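Recovering the Arm After a Protective Stop at the Packing Table

Applies to: single-arm packing cells, Latbridge site
Issued by: Graciela Orellana, Cell Safety
Last reviewed: 27 Apr 2026

Purpose

This procedure sets out how to bring an arm back into service when it has stopped during a box task and the Uvix controller reports fault 738 (contact force exceeded). The fault is most often raised when a finger presses against the wall of a carton or against the packing insert inside it. It was rewritten after a stop in February, when an operator cleared the fault with the fingers still inside the carton. The arm resumed its previous path and dragged the carton towards the edge of the table. There were no injuries, but one finger was bent and the wrist had to be recalibrated.

Staff who have not completed the Abdelaziz induction must not carry out this procedure. They should press the emergency stop, stay clear of the table and call the cell lead.

Before You Start

Read the fault code on the controller screen and write it in the cell log. If the code is anything other than 738, stop and refer to the general fault guide. Keep both hands away from the gripper until Step 2 is complete. An arm in a protective stop is still powered and may move as soon as the fault is cleared.

Step 1. Establish where the fingers are

Look at the gripper from the side of the table and again from the front. Do not rely on the camera view alone, as the box wall can hide the fingertips. Decide whether the fingers are clear of the box, over the opening, or touching the wall or the insert. Fingers that are over the opening or partly behind the front wall are to be treated as inside the box, even where no contact can be seen. Record the position in the log. 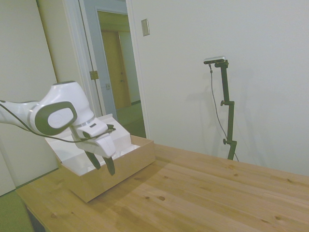 Step 2. Press the emergency stop

Press the red button fully down and leave it down. Confirm that the controller screen shows "Drives off". Wait 4 seconds for the brakes to engage before reaching over the table.

Step 3. Free the box

Open the gripper by hand using the release on the wrist. Hold the arm with one hand while doing so. Slide the box away from the fingers along the table and do not lift it, as lifting may press the insert against a fingertip. If the box will not slide, leave it in place and call the cell lead.

Step 4. Inspect the fingers and the cable

Check each finger for bending, cracks or looseness at the mount. Follow the cable along the arm and make sure that it is not pinched at a joint. A damaged finger must be replaced before power is restored.

Step 5. Restore power and raise the arm

Move the box to the side, so that the middle of the table is free, and stand back. Release the emergency stop. On the controller, choose "Discard path" before choosing "Clear fault". The order matters: clearing the fault first allows the arm to continue from where it stopped.
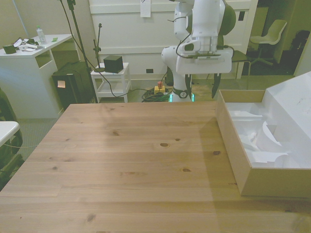 Raise the gripper in manual mode at the lowest speed setting, keeping one hand within reach of the emergency stop. Once the fingers are above the height of the box, send the arm to its home position and watch it for the whole of the move.

Step 6. Run a test cycle

Run one full cycle without a box. If it completes without a fault, return the box to its usual place and run a second cycle at reduced speed. Normal speed may be selected only when both cycles have been entered in the log.

If the Fault Returns

A second 738 fault in the same shift must not be cleared by the operator. Leave the emergency stop pressed, place a Ukent lockout tag on the controller and report the fault to Samuele Pellegrini, who holds the maintenance rota for the site. The report should state the finger position recorded in Step 1 and the box size in use. The contact force limit must not be raised in order to finish a batch.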